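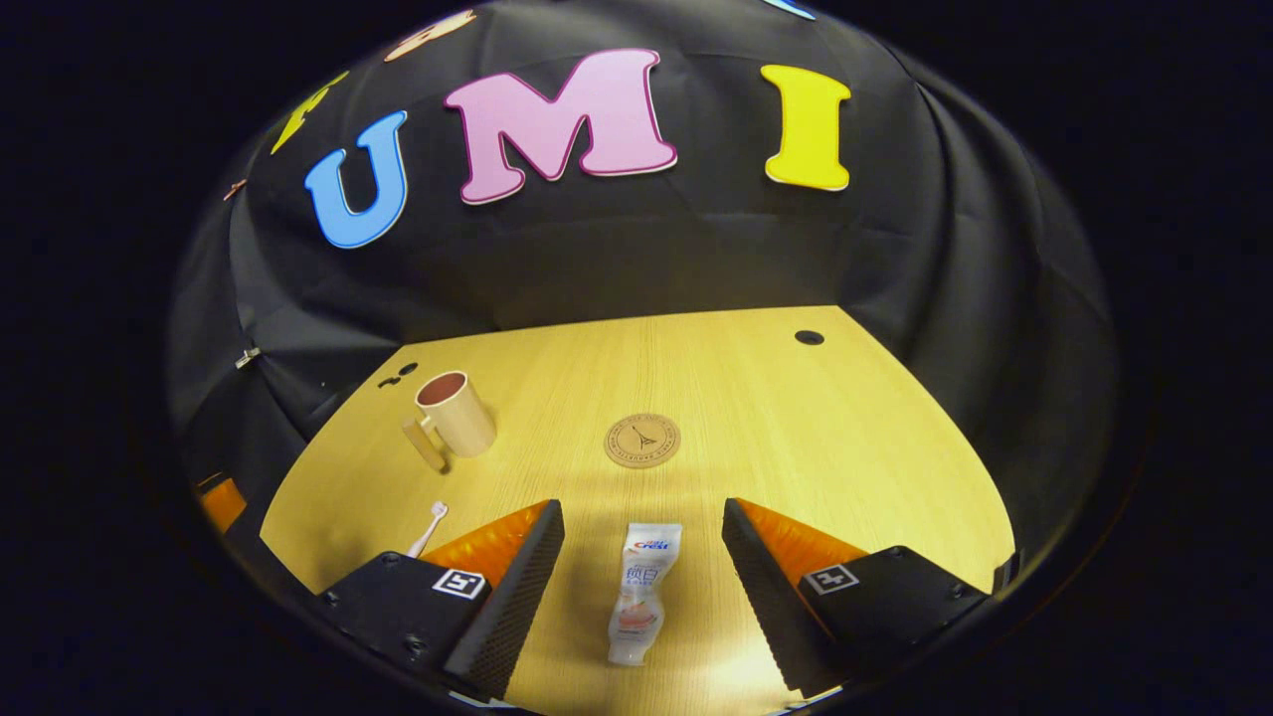

Fig. 2 - Toothpaste tube stood on its cap, with toothbrush and mug.

Session 2: The washbasin set

Welcome back, everyone, and do settle in with your tea. Today we turn to the small things by the basin, which I'm rather fond of. Look first at the tube. It stands on its flip-cap, so the paste settles towards the opening and a weak hand needn't squeeze so hard. The mug has a good flat handle, and it can hold the brush upright between uses - lying down is fine while you're working.

Before we meet again, please read page 21 of the Allton booklet and try laying out your own set at home, once with each hand. Bring your notes along, however scrappy!

Elínborg Stougaard, Room 11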